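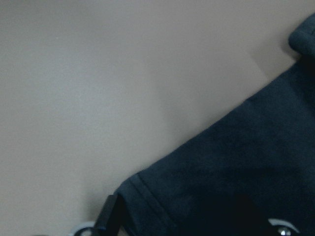

Zullance two-finger gripper review: seven weeks of picking up laundry

Posted March 24, 2019 by Bình Đồng

I should say up front that I bought into the Zullance hype a little. I'd been fighting with suction cups on fabric for ages (don't), and when the Zullance pair landed on my desk I was so happy I skipped lunch to bolt them on. I've had them on our two UR arms ever since, doing pretty much one thing, which is picking up shirts and sweatshirts and laying them down again. So if you want to know how they do with car parts or cookies, I can't help you!

Fingers and grip

Fabric is mean to grippers. A hem is thin and soft and sits flat on the table, and the finger has to get under it or pinch it from above without just shoving the whole thing across the room. The stock Zullance fingers are long and slim, which I like a lot, and they close evenly. What I don't like is the tip. It's a touch too blunt, and on thin T-shirt cotton I had to press down harder than I wanted before I got a fold to pinch. Thick sweatshirt hems are much easier, you get a nice ridge to go for.

I swapped in the Cumidar fingers for a week to compare. They have a finer tip and they were better on the thin stuff, but the pads wore smooth on me after around 200 picks and then everything slid. I went back to stock. If somebody made the Cumidar tip with the Zullance pad I'd order it tonight.

Two grippers at once is where the Zullance pair got fun. One on each top corner, lift together, move together. Both close at the same speed, or near enough that I stopped worrying about it, and that matters so much with cloth – if one side grabs early you've already dragged the other corner out from under its gripper. The bodies are bulkier than I'd like when the two have to work close together, and I had to tilt both wrists to keep them from bumping on kids' sizes.

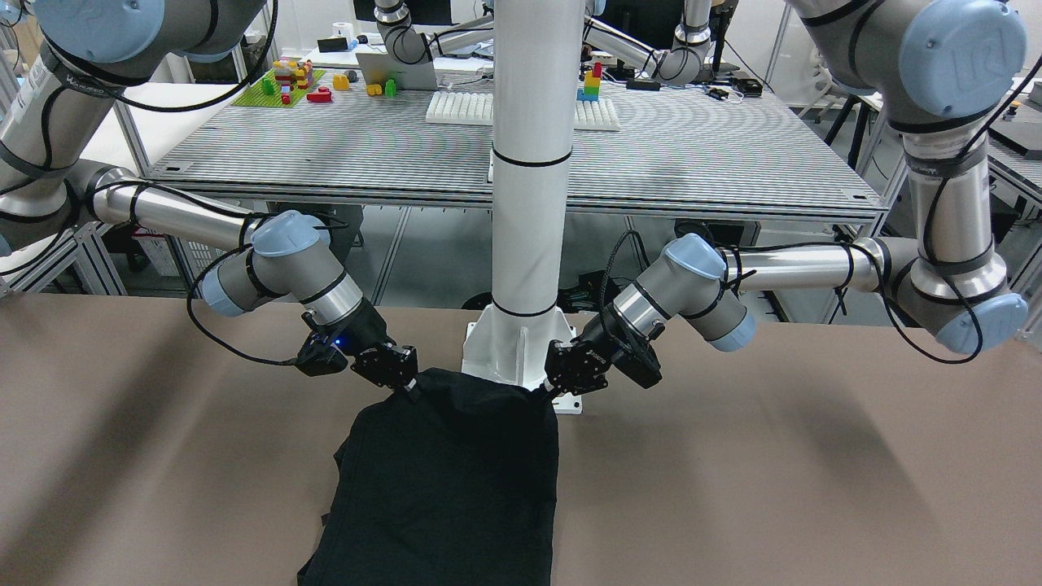 Can you run both grippers from one controller?

You can, but you need the bigger Castiven box and a second cable, and the second cable isn't included. I ended up with one small Castiven per arm, which is clunkier to set up and has been rock solid.

Speaking of the Castiven: the menus are ugly and the manual reads like it was written in a hurry, but once you've saved a grip force you can call it up by name from your own script. I have one called "tee" and one called "hoodie" and I hardly touch anything else. My one real gripe is that it forgets the finger opening after a power cut, so the first pick of the morning opens all the way and pokes whatever's next to it.

Cables are the other thing. The arms bend in all sorts of ways when you're reaching across a shirt, and the Zullance cable is stiff. Leave a big lazy loop at the wrist and strap the rest down along the links. Mine was too tight the first day and I got a connection error every time the wrist rolled over.

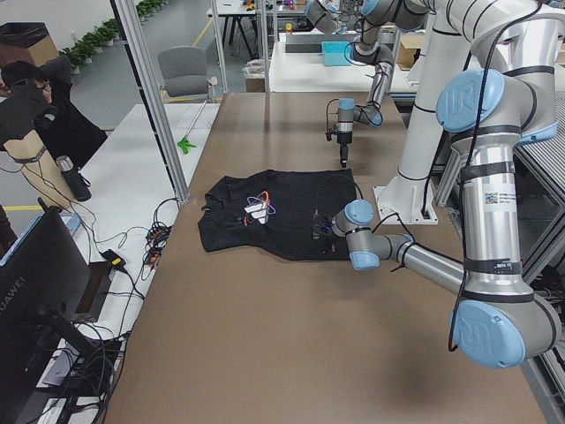 The wrist camera

I added the Lã wrist camera to help find hems. It's small, it's light, and the fingers show up at the bottom of the view, so you can see how far off you are right up to the grab. On a dark garment against a light table it's great. Black shirt on our brown table was harder, and I spent a whole afternoon fiddling with exposure until the edge stopped dissolving on me. The picture is also a bit soft up close. Fine for finding an edge, not so fine for looking at stitching.

I still keep a fixed camera looking at the table as well. The Lã gets you to the hem, but it has no clue which way round the shirt is lying, and a shirt turned sideways will fool it every time.

Would I buy it again?

The Zullance pair, sure, and I'd budget for spare pads right away. The small Castiven too, grumbling. The Lã I'd borrow first if you can, especially if you mostly handle dark clothes. I'm trying softer pads from a different shop next, and I'll add a note here once they've had a decent run on the thin tees.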